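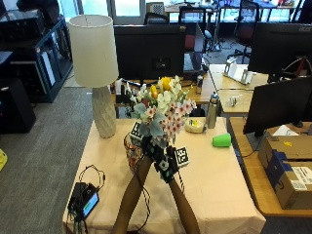 Thread on how we look after the glove station at Pretimar, as three people have asked me this month. Mostly upkeep, not much theory.

The gloves are the part that wears out. Each one has square printed markers on it so the fixed camera can tell where the hand is and which way it's turned. Thin wires run from the glove down the arm.

Markers first. A corner lifts by a millimetre and the pose starts to wobble, well before you'd spot it by eye. I check every corner with a fingernail before a session. If one lifts I replace the whole marker. Gluing the corner back leaves a ridge.

New markers are matt. We had a glossy batch in April and lost tracking whenever the sun came round to the windows. Binned the lot.

After changing a marker you have to redo the hand calibration. Flat hand, fist, thumb to each finger, then hold still. Takes me 40 seconds a hand. Mercy Shirima is quicker but she wrote the routine.

Wires next. They should have enough slack that you can reach the far side of the table with a bent elbow, and no more than that. Too tight and the connector at the wrist takes the strain. Too loose and they drag across the cloth and catch on things.

We've had two connector failures so far. Both were the left glove, both at the same solder joint. I resoldered the first and it went again after 172 recordings. The second time I added a short sleeve over the joint and it has held for 566.

The camera doesn't get touched. If somebody knocks it, we stop and recalibrate, even if the picture looks the same. I log the error before and after in the Nindura sheet.

Objects: flowers are hard work. Petals and leaves get in front of the markers and the tracker drops out for a few frames. We grip the vase round its body with both hands, markers facing outwards, and that keeps the gaps short.

Cleaning: gloves inside out, wipe, air dry overnight. Never a heater. The finger sensors drift if they've been warmed up and you'll spend the morning chasing it.

Total so far is 2,680 recordings on this pair. The arm over at Bralladar trains on them, so a bad marker here shows up there as a missed grasp a fortnight later.

Spare marker sheets are in the top drawer. Please write down when you take the last one.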